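Manuals › Press feeding › Set-up

Stinen 328 Servo Roll Feed
Section 4: Setting the feed length and pilot release

Read Section 3 before starting. The coil line must be isolated and the press ram locked at top dead centre.

1. Clean both feed rolls with a dry cloth. Do not use solvent on the upper roll.
2. Thread the strip by hand until the leading edge passes the guide plate by 116 mm.
3. Close the rolls and set the air pressure to the value on the rating plate.

CAUTION: Keep hands clear of the roll gap while air is connected – the upper roll drops without warning.

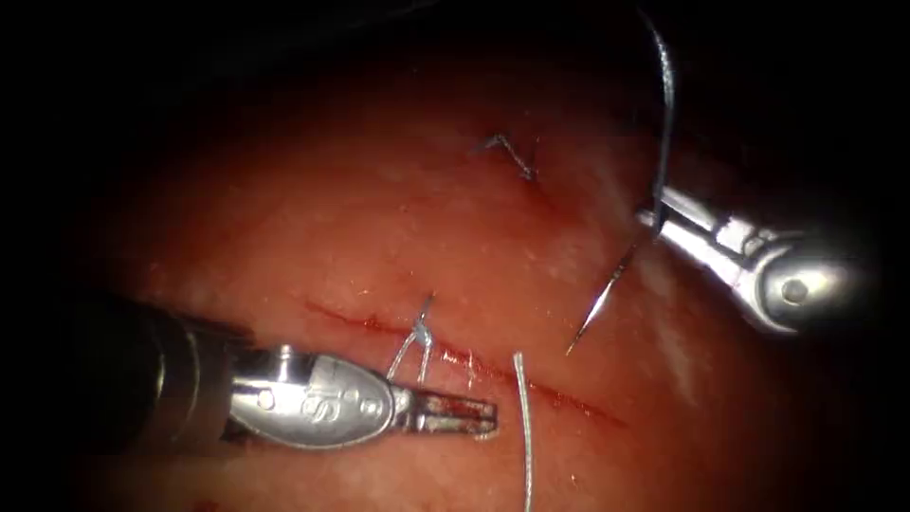
4. On the control panel, open FEED and enter the progression of the die. Confirm with SET.
5. Enter the pilot release angle. The rolls must open after the pilots enter the strip and before they seat fully.
6. Unlock the ram and inch the press through one full stroke. Check that the strip moves freely while the rolls are open.

Note: If the strip drifts to one side, realign the straightener first. Do not correct drift with the edge guides.

7. Run ten strokes at the lowest speed and measure the pitch on the strip. Adjust the feed length if needed and repeat.
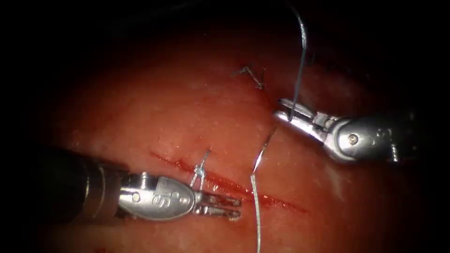
Fig. 4-2. Two instruments at the incision, with suture strand.

8. Save the settings under the die number. The control holds 4000 records – older ones are not overwritten.

Revised 2022-11-25

Related
Brekeo straighteners: roll depth chart
Stoletti die sensors: wiring to the feed control
Error 3460: feed not complete

Comments

Haruto Kamata: Does step 5 apply to dies without pilots?

pressroom2: No, leave the release switched off and go to step 6.

T.W.: Step 7 took me three goes on thin strip. Fine after lowering the air pressure a little.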